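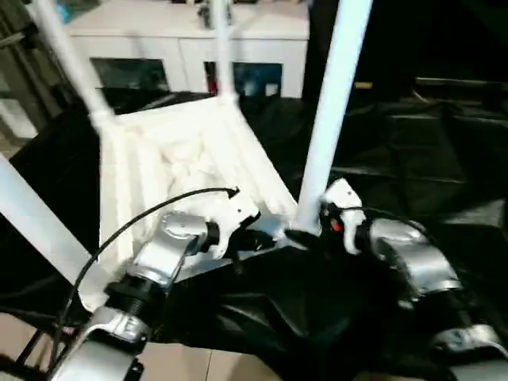

More Places to Sit, Please

2021-02-26 | Opinion

I want to make the case for seats. Lots of them, all over town, in front of shops and beside bus stops and halfway up hills, with backs and without, matching or not. I have been boring my family with this for most of the winter and it's time to bore a wider audience.

It started on Moriarty Street, which anyone who lives in Sarnley will know as the long one that climbs from the river to the library. I walk it several times a week. From the bottom to the top there are 2 benches, and both of them are in the flat part by the river where you need them least. After that you're on your own until the library steps. If you're thirty and in a hurry you will never notice this. If you're walking with my father you notice it every single time, and you start to plan the trip around low walls.

He is a great man for a low wall. He knows the one outside the dentist (good height, a bit rough) and the one by the church, where the ivy gets down your collar. But a low wall belongs to somebody, and he hates feeling that he's in the way. So some days he says he doesn't fancy the library after all, and we turn around. I'm sure there are hundreds of people making that same small decision all over town, and we never see them, precisely for the reason that they stayed home.

A seat is an invitation

I grew up partly in Ekura, where my mother's family had a hardware store, and the thing I remember best about that street is how many people were sitting on it. Every shop put something out in the morning. Kitchen chairs, milk crates with a cushion on top, those light plastic stools that weigh nothing and go back inside at closing time. Customers sat down, customers' children sat down, people who had no intention of buying anything sat down and stayed for an hour. My grandmother did not mind a bit. She used to say a shop with somebody sitting in front of it looked open and a shop without looked shut, and she sold a great many hinges on that theory.

What I love about that arrangement is how little it cost and how fast it could change. If it rained, in they went. If the sun moved, you moved your seat too! A fixed bench is a wonderful thing, but it has been put where someone with a map thought it should go, and it will face the parking lot until the end of time. A loose seat goes where the person is. Watch people with chairs they can pick up and you'll see them shift one a few inches before they sit, even when it was perfectly fine where it was. I do it myself. I think we like to have chosen.

The usual objections

I've raised this at two public meetings now, and I can tell you what comes back.

First, that seats get stolen. Yes, a few will. The café at the corner of Moriarty Street lost one last August, and it was sorry to lose it, and it bought another. We replace light bulbs and trash can liners and nobody at the meeting calls for darkness.

Second, that they block the sidewalk. This one deserves real respect. Anyone pushing a stroller or using a wheelchair or a white cane needs a clear path, and a chair dumped in the middle of it is worse than no chair at all. But our sidewalks are wide along most of the hill, and shops already manage to keep their sandwich boards against the wall (well, most of them do). Draw a line, keep the seats behind it, and have the town enforce it.

Third, and it's usually said more quietly, that the wrong people will sit down. Teenagers. People with nowhere to be. I have very little patience for this. A town that takes away every seat so that one person can't use it has also taken it from the woman with the shopping and the kid with a twisted ankle, and from my father. Teenagers have to be somewhere, and I would much prefer them outside the bakery in daylight. They buy a lot of buns.

What it's like when a place gets it right

A couple of years ago I spent a week in Stavov for a cousin's wedding, and I came home a convert. It isn't a rich town or an especially pretty one. But it seemed to me that I was never more than about 300 steps from somewhere to sit, and I walked all over it in bad shoes. There were seats at the top of every flight of stairs. There was a bench at the 551 bus stop deep enough to put your bag behind you. Outside the post office stood a row of odd wooden chairs, clearly from several different kitchens, and each morning they were full of older men arguing over a newspaper with terrific energy.

And the streets felt safe in the evening, to me at least, with so many people simply out in them. You said good evening to someone on every block. By my fourth day a lady who sat near the hotel was asking whether the wedding dress had been finished in time. (It had, just.) I have lived on my street in Sarnley for eleven years and there are neighbors across the way whose voices I wouldn't know.

So what do I want? I'd like a proper bench halfway up Moriarty Street, with a back and arms, as arms are what help you get up again. I'd like another near the top. The town has a figure of 200 dollars for a sidewalk permit, the same whether you're a restaurant with a whole terrace or a shoe repair shop with a single stool, and I'd like that dropped to nothing for anyone putting out a seat or two that any passerby can use.

And after this past year, when so many of us have met our friends outdoors, standing up, stamping our feet in parking lots, I can't think of a better moment to ask. Spring is nearly here. If you run a shop on the hill, please write to the town about that permit. If you have a front step or a porch that meets the sidewalk, put a chair on it and sit in it yourself for half an hour after supper. I'll be the one coming up slowly with my father, and we'd be very glad to stop.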